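**Robots doing room tidying at our serviced apartments. What happens to the housekeepers' hours?**

posted by Eirini Deligiannis, 17th August

Hi all, hoping someone here works in housekeeping or runs a team. I supervise the cleaning staff at Grajales, which is a serviced apartment building with 151 units, mostly business people staying a few weeks at a time. Management has signed up for a trial with a company called Stisex. The robots are supposed to do the "pre-clean": pick up whatever guests leave on the beds, take care of the basket liners, move towels to the cart. My people would come in after that and do the real cleaning.

I'm not against it! My back would have loved it ten years ago. But I've got 32 housekeepers asking me if their hours are going down, and all I have to give them is a brochure. They're paid by the room, and that's the part that worries me most. If the robot has already cleared the bed, is it still a full room? And who gets the complaint when a guest's shirt ends up in the wrong place?

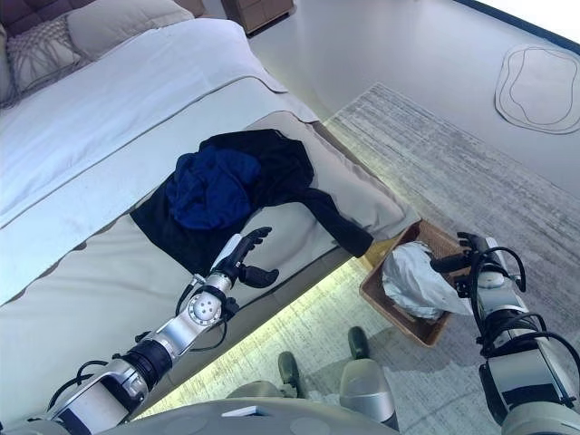 The other thing is clothes. With long stays, people leave stuff lying on the bed all the time, and my team knows what to do with it. A jacket gets folded over the chair, and anything that looks like laundry stays right where it is unless the guest has filled out a slip. I asked the sales guy how the robot decides and he said it "follows the site rules." Okay, but who writes the site rules? Me, I guess? On what hours?

Anyone been through this?

---

**Þröstur Kirkegaard**

Yes, we went through it at Udton, starting in January. Smaller place than yours, and a different supplier (Letov), but a lot of this will sound familiar.

Get the pay question settled in writing before the trial starts. We didn't, and for the first 3 weeks payroll was counting pre-cleared rooms as "light" rooms at a lower rate. People were furious, and I would've been too. The robot was slow, so my team ended up waiting in the hallway for it to finish and getting paid less for the room! We moved everybody to hourly for the trial and the mood changed overnight.

On clothes, our rule is that the robot can lift a garment off the bed but it has to stay in that room, always on the same bench. No laundry decisions. A housekeeper looks at it and does whatever she'd normally do. Yes, I wrote those rules, and no, I wasn't given time for it. Ask for the time now. I'd say a full day, plus a couple of hours every week to fix what you got wrong.

As for hours, we didn't lose anybody, but we also didn't replace two people who left in the spring. So when management says "no layoffs," ask about open positions too. One of my housekeepers now minds the robots for half her shift, and she got a raise out of it, though she had to ask twice.

---

**mopbucket_lou**

they said the same stuff when we got the floor scrubbers and I'm still here lol. get the union in if you have one

---

**tessa in 5B**

Coming at this from the guest side (I live in places like yours 5 months of the year for work). Please put a card in the room telling people when the robot comes in! I don't mind it doing the trash. I do want to know before it handles my clothes, and I'd like a way to say no thanks. If there's no card, I'm going to ask the first housekeeper I see, and then she's the one standing there explaining it to me in the middle of her shift.

---

**Eirini Deligiannis**

Thank you, this helps so much. I hadn't even thought about the open positions, and we have nearly that exact situation right now. Þröstur, would you be willing to share your garment rules if I message you? And Tessa, I'm stealing the card idea. I'll bring it up along with the hourly pay.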